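Section 6. Preparing and Cleaning the White Worktop

Clivomard Craft Table, Set-Up and Care Guide
Revised October 2024
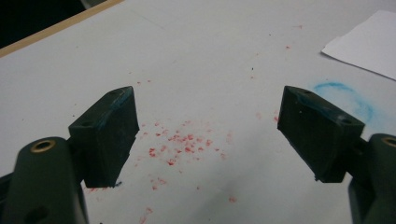 The Clivomard worktop is supplied with a white surface that is ready for use once it has been wiped down. It suits drawing, painting, paper work and light model building. White shows marks sooner than a gray or wood finish does, and a table in regular use will pick up color from pens, paint and ink. Small red flecks, a faint streak of light blue and scattered dark specks, like those on the tabletop shown, call for the light cleaning in 6.2. Longer or heavier marks are covered in 6.3. Read the cautions in 6.5 before using any product other than water and dish soap.

6.1 Before first use

1. Place the table on a level floor. If it rocks, adjust the feet as described in Section 3 before going further.
2. Peel the protective film from the worktop, starting at one corner. Pull the film back low and flat across the surface. Do not lift it with a knife or scraper.
3. Check the full surface under good light. Report chips or dents to the dealer before the table is used. Surface damage reported after use is not covered.
4. Wipe the top with a soft cloth dampened with warm water. A thin haze left by the film is normal and comes off at this stage.
5. Dry with a second cloth.

Note: Do not leave the film in place as a work cover. After a few weeks the adhesive hardens and is difficult to remove.

6.2 Light cleaning

Use this method for flecks, specks, pencil dust and faint smudges.

1. Move paper and tools off the top. Lift sheets straight up. Dragging a sheet can spread loose pigment across the surface.
2. Brush off dry particles with a soft bench brush. Work from the middle toward the nearest edge and catch the dust in a pan.
3. Press a damp cloth on any flecks that remain, wait a few seconds, then lift. Turn the cloth to a clean area and repeat.
4. When the cloth lifts no more color, wipe the whole top in long, straight strokes.
5. Dry the surface before putting paper back down.

Note: Do not start with a wet cloth on colored dust. Red and blue chalk in particular will smear, and a mark that could have been brushed away in a moment becomes a stain the size of your hand.

6.3 Marks that do not come off with water

Try the steps in order and stop as soon as the mark is gone.

1. Add one drop of dish soap to a damp cloth. Rub the mark with light pressure in small circles, then rinse with clean water.
2. For crayon, wax pencil and grease, rub with a plain white eraser. Brush off the crumbs and wipe.
3. For ballpoint and most markers, use Grunard Surface Cleaner. Put it on the cloth, never directly on the table. Wipe once, wait one minute and wipe again.
4. For dried acrylic paint, lay a wet cloth over the spot for 11 minutes. Lift the softened paint with a plastic card held nearly flat.
5. Rinse any treated area twice with clean water and dry it.

Faint traces of blue ink may stay visible after step 3. A second treatment the next day usually removes them. More than two treatments in a row can dull the finish – leave the spot alone for a week and then look at it again.

6.4 Paper and work in progress

Paper left on a damp top will curl at the edges and may stick. Dry the table fully before laying out new sheets, and store finished sheets flat in a drawer or folder.

If several people share the table, keep wet media at one end and paper at the other. A Flarnach cutting mat is a good choice for the middle and can be rinsed in a sink. Do not use mats with a rubber backing. Some of them leave a yellow outline on white surfaces, and this cannot be cleaned off.

6.5 Cautions

CAUTION: Do not use acetone, bleach, oven cleaner or scouring powder on the worktop.

CAUTION: Never mix cleaning products. Rinse off one product completely before trying another.

CAUTION: Do not use steel wool or the green side of a kitchen sponge. Fine scratches hold pigment, and the surface will look gray in that area from then on.

CAUTION: Do not set glue guns, irons or hot pans on the top. Use a heat-resistant stand.

CAUTION: Keep water out of the edge seams. If liquid runs over the side, dry the edge and the underside right away.

6.6 Regular care

After each session: brush off the top and wipe up anything wet.

Weekly: wash the whole top with water and a little dish soap, then dry. Wipe the edges as well, where dust collects.

Every six months: check the edges for gaps or lifting. Tighten the screws under the top by hand. Do not use a power driver, as the inserts can strip.

If an edge has come loose, stop using water near it and order repair kit 1115. The kit contains adhesive, two clamps and a printed instruction sheet. Tables fitted with the older Stojanovska frame take the same kit, but the clamps must be mounted from below – see the sheet for the order of steps.

6.7 Replacing the top

A top that is deeply scratched or swollen should be replaced. Replacement tops are sold in one length, 1000 mm, and use the screw holes already in the frame. Two people are needed to lift the old top off.

For parts, write to Kerubo Chege, Clivomard Customer Parts, and include the number from the label under the table. Allow two weeks for delivery. Go to Section 7 for drawer and shelf assembly.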